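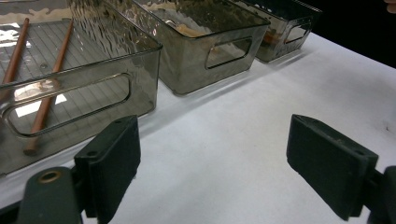
工单:Ukier 阅读记录同步到 Tivach 后少了一截,家长端显示“未完成”

2023年5月6日 提交人:Murnham 小学三年级阅读组

状态:已解决(还有个小尾巴,见最后)

先说问题

我们年级的孩子每天在 Ukier 上记课外阅读,读完一本做个小测,分数自动推到 Tivach 成绩册里,家长在手机上就能看到。这套流程从上学期用到现在一直挺顺的,我都快忘了它是两个系统拼起来的了。

结果昨天放学以后,有家长发消息问我,孩子明明把书读完了,小测也做了,怎么家长端还挂着“未完成”?我第一反应是网络慢,让她晚上再刷一下。晚上她又发来截图,还是未完成。紧接着又来了别的家长,问的是同一件事。好吧,那就不是网络的事了。

我去后台把两边的记录都导出来对了一遍:Ukier 这边是539条,Tivach 那边少了51条。没有报错,没有红字,同步日志里干干净净地写着“成功”。我最怕这种,真报错了我还能把错误代码抄给你们,它偏偏说自己成功了!

第一轮:把能点的都点了一遍

按帮助文档上的顺序来的,写在这里省得你们再让我做一次(没有嫌弃的意思,我知道流程要走):

- 退出重新登录,换浏览器,清缓存。没变化。
- 在 Ukier 里点“立即同步”。转圈转了好久,提示成功,对面一条没多。
- 断开和 Tivach 的连接再重新授权。授权页面弹出来的时候我手心都出汗了,生怕一断开把以前的成绩也带走。还好没有,但缺的那些也没回来。
- 让一个孩子重新做了一次小测。新成绩还是没过去。这一条后来证明很有用,当时我只觉得对不起孩子,人家白做一遍。

第二轮:怀疑答题纸

我们班有一部分小测是纸质的,孩子写完,我用办公室那台 Uchida 扫描仪扫进 Ukier 识别。那台机器有点年纪了,偶尔会把两张纸一起吞进去,我就想会不会是它漏扫了。

于是我把缺的记录按来源筛了一下。里面有扫描的,也有孩子自己在平板上做的,混在一起,看不出偏向哪边。而且这些记录在 Ukier 里都是完整的,分数、书名、日期一样不少,说明进来这一步没问题,是出去那一步丢的。我跟扫描仪道了个歉(在心里)。

第三轮:怀疑书

接着我又怀疑是某几本书的问题。上个月我们往书单里加了一批自选读物,有的书名里带书名号,有的带破折号,还有一本书名后面跟着个感叹号。以前我在别的系统里吃过标点的亏,所以看什么标点都可疑。

筛出来一看,缺的记录里什么书都有,连开学就在书单上的那本青蛙故事都在。同一本书,甲同学的能过去,乙同学的就过不去。

看到这里我才反应过来,应该按人看,别再按书看了。真是的,绕了这么大一圈。

第四轮:总算对上了

按学生一排序,规律马上就出来了。有问题的全是2月份调过班的孩子!

背景交代一下:我们年级一共4个班,2月开学的时候调整过一次阅读分组,有些孩子换了班。当时教务在 Tivach 里改了班级,我们在 Ukier 里也把孩子拖到了新班,名单看着两边一模一样,所以谁也没多想。

可我点进其中一个孩子的档案,拉到最下面那个平时折叠着的“关联信息”,里面写的对应班级还是旧班。也就是说,名单换了,底下那根线没换,分数还在往旧班的成绩册里送,旧班里又没有这个孩子了,于是就……不知道掉哪儿去了。

那为什么从2月到现在才出问题呢?这个我也想不通,就直接把材料发给你们了。

客服回复(摘抄,原文比较长)

你们那边的答复大意是:旧班的成绩册在学校端一直没有归档,所以之前分数照样能落进去,家长端按学生汇总,看起来一切正常。前几天学校把旧班归档了,旧班变成只读,新送来的分数写不进去,而同步程序只检查“有没有送出去”,不检查“对面有没有收下”,所以日志里还是成功。

我去问了教务,确实是刚归档的。教务也很委屈,人家是按学期清理的单子一项项做的,单子上也没写这个会影响阅读成绩。

最后怎么修好的

把步骤写细一点,别的年级可能也会碰上:

先在 Ukier 里导出一份完整记录,存到自己电脑上。这一步别省,后面会动到学生档案,我胆子小。

然后请教务在 Tivach 里把旧班临时取消归档。记得先约好时间,别在人家录考勤的时候去添乱。

接着回到 Ukier,打开学生档案,展开“关联信息”,点“解除班级对应”,再从下拉框里选新班。下拉框里新旧两个班的名字长得几乎一样,要看后面括号里的学期。我第一次就选错了,又倒回来重做。

全部改完以后,在同步设置里勾上“重新发送历史成绩”,再点立即同步。默认是不勾的,不勾的话它只管以后的新成绩,之前丢的不会补。

等同步结束,刷新成绩册,跟导出的那份对一对,没问题了再请教务把旧班重新归档。归档之后最好再让一个孩子交一次小测试试,我是用测试账号做的,这回没敢再麻烦孩子。

目前情况:缺的记录都补齐了,家长端也正常了。最早来问的那位家长给我回了个大拇指,我抱着手机高兴了半天。

留个小尾巴

补发之后,有3条成绩在成绩册里出现了两遍,都是那个重做过小测的孩子和他同桌的。平均分受了一点影响,我先手动把重复的设成“不计入”了,但希望你们能从后台彻底删掉,免得期末汇总的时候又冒出来。相关截图和导出表我都附在工单里了。

另外提两个建议,你们看着转给开发吧:

一个是同步日志。对面没收下就别写“成功”,哪怕写个“已发送,待确认”也好,我至少知道往哪儿看。

另一个是在 Ukier 里拖动学生换班的时候,能不能顺手弹个框问一句,要不要把 Tivach 的对应班级也一起换了。“关联信息”藏得实在太深,我用了这么久,差不多是第一次把那一栏点开。

工单先别关,等重复的那几条删掉了,我来点确认。白天我有课,回复会慢一些,急的话请留言到年级组的公共邮箱,午休的时候我会看。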